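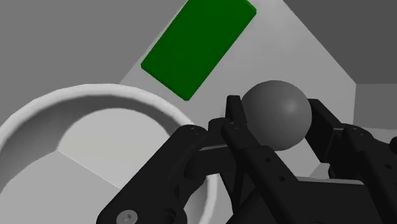 Grey ball between two black fingertips

Casual Kitchen Hand — Momiseck Community Hall, Wuvimham

Momiseck Community Hall is looking for two casual kitchen hands to help with weekday lunches and the odd evening function. The hall serves up to 40 people at a sitting, and most of them are regulars.

What you'll do

Wash up, stack and put away
Peel and chop vegetables under the cook's direction
Set and clear tables
Wipe down benches and take out the bins at the end of the shift
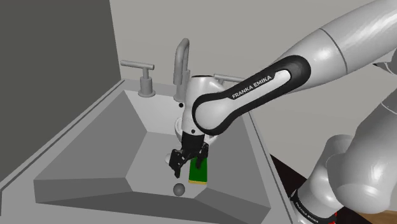 Sink with a green and yellow sponge

What we're after

You don't need experience in a commercial kitchen. You do need to turn up on time, be able to stand for a full shift and lift a crate of potatoes. A food safety certificate is handy — if you haven't got one, we'll pay for the course.

Shifts run from 10 am to 2 pm. Evening work is offered first to whoever wants it and is paid at a higher rate. Parking is free behind the hall, and the Sturkimen bus stops at the front gate. Lunch is included.

How to apply

Send a short letter and the name of one referee to Tobiloba Iyamu at the hall office, or drop them in the box by the side door. Applications close 29th September. Questions about the roster can go to Valdis Žukauskas in the kitchen — mornings are best.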